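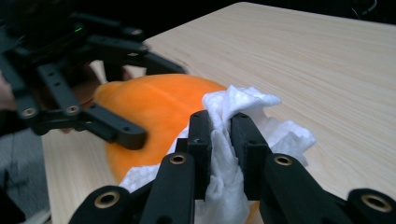

Progress report, spring quarter
Evus small grants program
Project: Barrera Street shared kitchen garden, Jidton

Hi all,

It's report time again, and I've got more to tell you than last quarter, when I mostly complained about the ground being frozen. I'll go in the order of the work plan and then ramble a bit at the end, like I usually do.

Beds and soil

The raised beds on the north side are built and filled. We planned on doing the south side at the same time, but the soil delivery from Dokham came up short and the second truck didn't show until late April. By then everybody wanted to plant, so we went ahead with what we had and left the south beds for May. They're done now too, and I like how they came out better than the first batch (we got quicker with the corner brackets, and we remembered to put cardboard down first).

The soil itself is heavier than I'd hoped. I mixed in leaf mold from the pile behind the church and it's loosened up some, but carrots are going to be a gamble this year. I told the families who signed up for carrots to go with the short stubby kind. A couple of them were disappointed and planted the long ones anyway, so we'll see!

Water

This was the part I worried about most in the application, and it's the part that has gone best. The city approved the hookup in March, and the spigot was in two weeks later. We ran drip line to every bed on the north side. The timer is set for 6 a.m. and again in the evening once it gets hot. I had to move the evening watering later because the old schedule was soaking people while they were weeding, which they let me know about.

We had one leak, at the joint by the compost bins. It was a bad washer. I replaced it and bought a bag of spares, so that's the small hardware charge you'll see in the budget sheet that doesn't match anything in the plan.

Families and plots

We said we'd start with a short waiting list and we've got a long one. Every plot is taken. I've started offering half plots to people who only want herbs or a few tomatoes, and five households took me up on that. It's more bookkeeping for me, but the beds look fuller and there's less bare dirt growing weeds. If you're okay with it, I'd like to keep half plots as a regular option next year and write it into the sign-up form.

The Saturday-style open hours we wrote into the plan weren't working for people on shifts, so I changed to evenings, twice a week. Turnout is steadier now. It's still thin when it rains, and it rained a lot in April.

Cooking sessions

We held two of these in the kitchen next door, both on spring greens. The first one was crowded and kind of chaotic - too many people at one sink, and I'd bought far more spinach than anybody could wash. For the second one I had folks rinse their greens outside before they came in, and we got to the eating part a whole lot sooner. The bean and chard soup was the big hit. I've had requests for the recipe from people who weren't even there.

I'd planned a session on canning for June. I'm pushing it to August when there'll be something to can. That moves the jar money into next quarter, and I've marked it that way on the sheet.

Money

We're a little under budget on lumber and a little over on soil, and the two come close to canceling out. The tool line hasn't been touched much. Two wheelbarrows were donated, so I'd like to ask if I can shift what I'd set aside for those toward a lockable shed. Right now the tools go home in my car every night and my back seat will never be the same. I've attached a quote from the lumber yard in Dokham. No rush, but if I could hear back by the end of June I could get it up before the squash takes over that corner.

What's next

Summer planting is mostly in. I still need to put up the trellis for the beans, fix the gate so it quits swinging open into the sidewalk, and get the plot rules translated, which I promised last quarter and did not do. That one's on me and it's at the top of my list.

You're welcome to come by any evening we're open. Wear shoes you don't care about - the path by the spigot is still mud, and the wood chips aren't coming until July.

Thanks for all of it,
Garden coordinator, Barrera Street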